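Our repair shop gets robot arms and I do not know what my job will be

Posted by Yu-ting Choi in Work and Automation

Hello everyone. I work in a refurbishing shop for used servers in Henwood. We are 14 people on the benches. The boards come from office clearances, and we take out the processors and memory, clean them, test them, and sell what is still good. I have done this for six years, mostly the processors.

Since October we have two robot arms for the processor work. The goal on the wall is 195 boards in one shift. Before, a good person did maybe half of that, and had sore fingers at the end. My wrist is better now, I must say it. But my day is very different. I prepare the boards, open the levers, and then I watch. When the arm stops, I must find out why, clear the fault and write it down in Fluvedis, our tracking program.

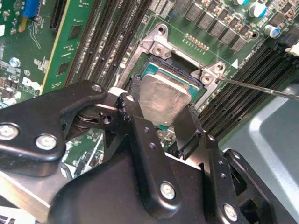 The supervisor calls us "cell operators" now, but the pay is the same as before. Two of my colleagues were moved to packing and they are not happy about it. I was offered a training course of 142 hours, partly in the evening. I am 51 years old and I never wrote a program in my life. Is it worth to do it? And is it normal that they give a new title and no new pay?

Sum-yee Cheng

I was in almost the same situation at Plisell, where we sorted and tested hard drives. I took the course and I do not regret it, but I want to tell you also the bad side.

The first three months I was more tired than with the hand work. Watching is tiring in a different way. You cannot talk with your neighbor like before, and if you look away for a moment, then a part sits crooked and you get the blame. Ask for a change of station every two hours. We got this only after we asked many times.

About the programming, do not be afraid. In my course it was mostly teaching positions with a hand controller, changing the grip force, and reading the error list. Your six years are worth a lot here. The engineer who installed our cell did not know that old thermal paste can hold the cooler and the processor together. We told him, and he changed the whole order of the steps.

For the pay, write down one month of what you do. I listed every stop that I cleared without calling the technician and brought this list to my review. I got a raise - small, and it took until spring, but I got it. Also ask in writing if the evening hours of the course are paid. Mine were not in the beginning.

fiadzo_bench

Take the course. Packing will be automated next anyway.

tin_and_flux

It depends on the place. Where I work the arms came, the course cost 3500 per person and the company wanted it back if you leave within two years. Read the paper before you sign! I did not read it, and now I stay until next summer.

I do not agree that packing is always next. In our shop every box is different and the packing people have more work than before. Your two colleagues should ask if they can come back for one shift in the week, so they do not lose the practice on the benches.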